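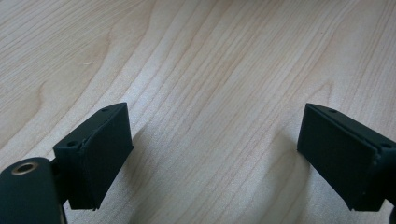

4. Oiling the Tabletop

Read this section through before you open the can. The Fostorwood top leaves the workshop sanded but with only one thin coat of oil, and it needs 2 more before daily use.

1. Wipe the top with a barely damp cloth and let it dry overnight.

2. Sand lightly along the grain with 265 paper. Do not press at the edges, where the top is thinner.

3. Vacuum the dust, then wipe again with a dry cloth.

4. Stir the oil - do not shake it. Pour a small amount onto a lint-free cloth and spread it with the grain.

5. Wait 14 minutes and wipe off everything that has not soaked in. Oil left standing turns sticky and has to be sanded back.
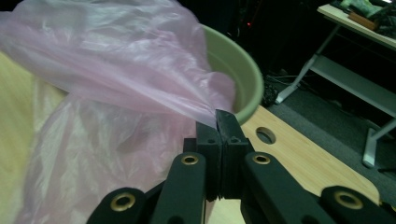 6. Leave the top for a full day with a window open, then repeat steps 4 and 5.

Note: One can holds 600 ml. The Plilberg size uses almost 265 ml per coat, the smaller Oral size less.

CAUTION: Cloths soaked in oil can heat up and catch fire by themselves. Lay them flat outdoors until stiff, or keep them under water in a closed metal can. Never leave them in a pile.

Keep hot pans and standing water off the top for 14 days after the last coat. Oil again each October, or sooner if water stops beading on the surface.

Section revised 2021-07-03 by Apolinar Quezada. For spare cans, write to Ekrem Bozkurt at the parts desk.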